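**Trirnwood bench – April report to Dokstead, on the rules and what became of them**
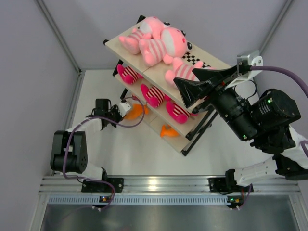 *Shelf cell: both arms at the rack, pink toys on the top shelf, magenta in the middle, orange at the bottom.*

You asked for a written operating standard before releasing the second payment. It exists. Hanna Pasichnyk wrote 2 pages, Kyrylo Skoryk added 6, and we have since talked him back down to 2.

What is now in force:

- Every session starts with a stop test on each arm. Skipping it voids the session, even a good one.
- Hands stay out of the enclosure while either arm is powered. A toy that falls stays fallen until the operator calls a stop.
- One arm per shelf at a time, unless the session sheet says otherwise.
- Cable slack is checked at full reach, both sides. The purple cable has opinions and we would like to hear them early.
- Failed grasps are logged in the same words as successful ones. "Nearly" has been retired as a category.

We logged 300 sessions under the new rules, against a target of 900. The shortfall is mostly the voided ones, which I take as a sign that the rules work and Vasylyna Tkachenko takes as a sign that people forget the stop test. She is rewriting the session sheet so the test comes first – it was on the back.

Still open: the speed limit for shared reach. Brittany Kowalchuk wants it fixed in the standard, Kyrylo wants it set per task, and the draft currently says both. We will send you one number in the next report.

Spending is on plan, apart from plush toys.

Zakhar Kostiuk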